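Broltden Guides > Demonstration cell > Looking after the cell

How to prepare and clean the demonstration table between sessions

This guide is for people who take over the demonstration cell in Barkidthorpe. I wrote it after my second month with the cell, when I had made most of the mistakes already. Our cell is small: one table, one fixed camera, a pair of hands and a glove which sends the finger positions to the recorder. The arm which later repeats the movements stands in another room and has its own guide.

You need a spray cleaner, two dry cloths, some cable ties that open again, and the log sheet. Plan a quiet hour for the first time. Later it goes much faster.

Step 1. Stop the recorder before you touch anything

Close the running session in Fustlow (this is our recording program) and wait until the file counter stops. One time I pulled the glove cable while the program was still writing, and 1,346 frames were lost from the end of the file. The program did not give a warning. It showed the session as complete, and I discovered the problem only when Bermúdez, the training job, refused the file at night.

If the counter does not stop after 2 minutes, save the session under a new name and close the program from the menu. Please do not switch off the computer with the button.

Step 2. Free the cables

Cables are the most frequent cause of trouble in our cell. They move a little with every task, and after a long morning they lie where the hands should work. Take one cable at a time and follow it with your fingers from the plug to the other end. Do not pull on the plug. If the cable is too long for the table, make a flat ring of the extra part and leave the ring outside the working area.

Small clips on thin wires need more patience. Hold the clip and not the wire when you move it. If a clip has opened, write it in the log before you close it again, so that the person who checks the data knows from which session the signal is bad.

Step 3. Wipe the table

Spray the cleaner on the cloth and never directly on the table when there are electronics on it. Start at the far side and come toward you. With the ungloved hand you can hold a cable away while the other hand works, and this is also a useful movement to record, because the arm has to learn it with two grippers.
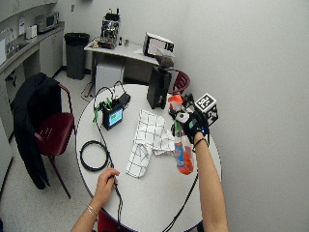
When you wipe near the edge of the table, slow down. The tracking gets worse there, as the wrist often turns the marker cube away from the camera. I keep the back of the hand toward the camera as much as possible and I move my whole forearm instead of bending the wrist. It feels strange for the first ten minutes.

After wiping, dry the surface with the second cloth. A wet table makes reflections, and the camera software can take a reflection for a part of the marker.

Step 4. Check the glove and the marker

Look at the printed faces of the cube from near. A scratch across a black square is enough to lose the position for some frames. Clean the faces with a dry cloth only. The print on our first cube came off with the cleaner, and we had to make a new one and calibrate again.

Then check these points:

The wrist band is closed and does not turn when you shake the hand.
The cube sits firmly. If you can move it with one finger, fix it before you continue.
The fingers of the glove reach fully to your fingertips.
The battery is over half.

Step 5. Run the short calibration

Open Fustlow, choose the short calibration and put the gloved hand flat on the table, in the middle. Wait for the tone. Then lift the hand and turn it slowly to the left and to the right, until the program has collected 6 good poses. Write the calibration value in the log. In our cell 837 was the best value in April, and a higher number is worse. If your number jumps up by more than a hundred from one session to the next, look first at the cube and only after that at the camera.

Do not move the table after the calibration, also not a little. If somebody has pushed it, repeat this step.

Step 6. Make a test recording

Record one simple task, for example picking up a bottle and putting it down at the same place. Play it back at half speed. The drawn hand should follow the real one without jumps. A small delay at the start is normal in our version.

If the drawn hand trembles when your hand is still, there is usually too much light on the cube. Close the blind and try again. If it trembles also with the blind closed, change the glove battery, even when the program says it is good.

Save the test with the session, not in a separate folder. Bermúdez reads it first and takes the scale of the hand from it.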